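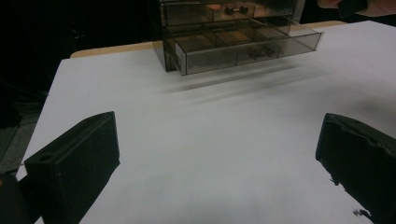 Page last changed: November 2023

Small drawers for the sewing room

The sewing room at Tranddale has always had more small things than places to put them. Snaps, bobbins, hooks and eyes, machine needles and spare buttons have lived in coffee cans and envelopes since we moved in, and finding a matching pair of anything could eat up half a class. We are now switching over to see-through plastic drawer organizers, the smoky gray kind with small dark knobs on the front. The drawers are shallow and have thin partitions, so each kind of thing gets its own compartment.

Jonalyn Panganiban is sorting the buttons and Zeyu Yin has taken on everything made of metal. They work at the long table by the window with white paper spread over the top. Pins and snaps show up well against it, and when the sorting is done the paper can be lifted at both ends and the strays tipped into a bowl.

A few notes for members who use the room:

Pull the drawers by the knobs and keep the other hand flat on top of the organizer. The drawers are light and slide easily — a quick tug can bring one all the way out, and then everything has to be sorted again.

Please do not fill a compartment higher than its partition. Small snaps will hop over into the next one when the drawer is shut.

Needles stay in their paper packets, with the size facing up. Loose needles go in the tin on the windowsill.

Thread does not go in the drawers. It stays on the wall rack, and the odd spools that came from the Torlow group are in the basket under the cutting table until someone has gone through them.

Labels are still to come. We tried stickers on the drawer fronts in May and they peeled, so Jonalyn would like to try card slips laid in the bottom of each compartment instead. If you have plain card to spare, leave it on the shelf by the door.

We could also use 48 more shank buttons in navy or black for the coat class — mixed sizes are fine. Hand them to Zeyu or leave them in the dish next to the iron.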